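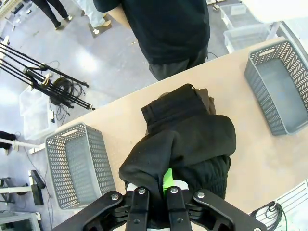
## Chapter 3: Who Gets Asked?

Opinion polls are wonderful things! Ask 345 people in Barajas whether the buses are good enough, choose those people fairly, and you can say a great deal about the whole town. The tricky part — and the most enjoyable — is the choosing.
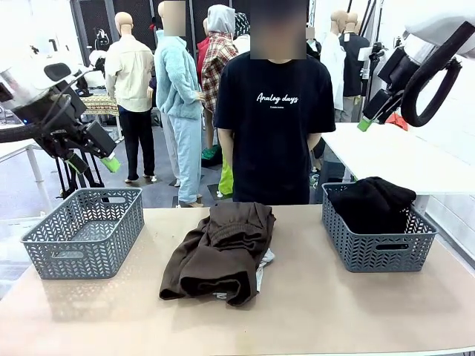
Suha Sfeir objects that a fair sample is no help if half of it won't pick up the phone, and she has a point. We shall come back to her in Section 2.

First, though, try a small poll of your own. Stop people outside the station at eight in the morning, then go back at noon with the same question.
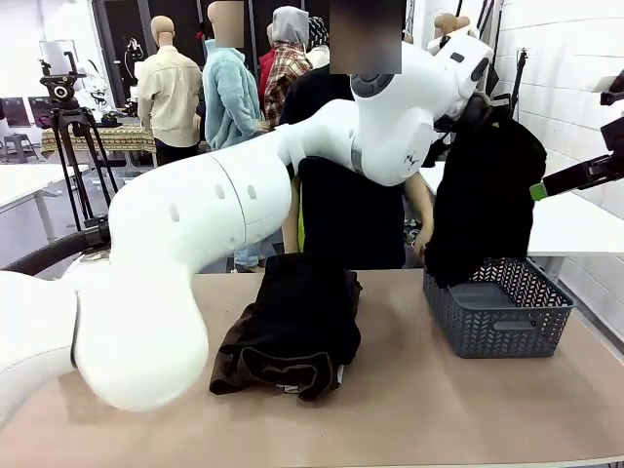 Compare the two sets of answers before you read on. Commuters and shoppers can want very different buses, and your results may well show it.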